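Chapter 4
The Entry: Shoes, Racks and the Floor in Front
6 min read

Start at the door. Most homes lose the battle there. Shoes come off in a hurry, get kicked to the side, and by Tuesday there is a heap nobody wants to sort.

This chapter covers three jobs -- pairing, shelving, clearing the floor. Do them in that order. Pairing first, always. A shelf full of single shoes looks tidy from across the room and is useless at seven in the morning.

Terms you will need:

Pair. Two shoes, same kind, side by side, toes the same way.
Stray. A shoe on the rack away from its mate.
Landing zone. The patch of floor where shoes come off. Some households mark it with tape, some use a mat, most have nothing at all.

The Haugen survey of rented homes (2,635 replies) asked where shoes were kept. Only 181 households had a rule everyone could repeat. Keep that in mind when you get to the exercises on habit.

Racks. Two tiers is plenty for a small household. Low shelf for what gets worn every day, upper shelf for the rest -- or the other way round if bending is hard. Slides are the easy case, no laces, no heel to crush, but they drift. They turn sideways, they get shoved to the back. Straighten them as you pass.
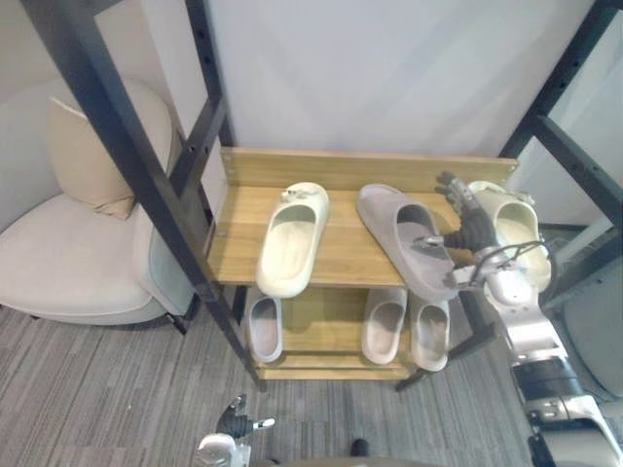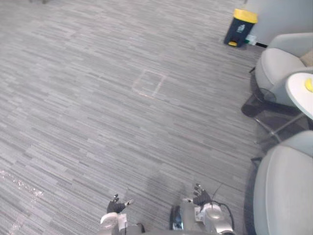 Two tiers of slides in the first, carpet in the second.

Toe in or toe out? The Luven method says toe in, and one reader of the last edition, from Buvmont, objected that toe out is quicker to step into and her children would never turn a shoe around for the sake of a textbook. She also wanted it known that a rule for guests is a waste of ink. Fair. Pick one and stick to it, the direction matters less then the agreement.

Floor next. Carpet holds grit, so vacuum the landing zone more often than the rest of the room. Lift the rack, dont work round it. Check underneath for strays while you are down there.

Before you read on, go and look at your own entry. Write down what is on the floor. Section 4.1 begins with that list.

Flallico Home Studies -- Contact -- Back to top
29 shares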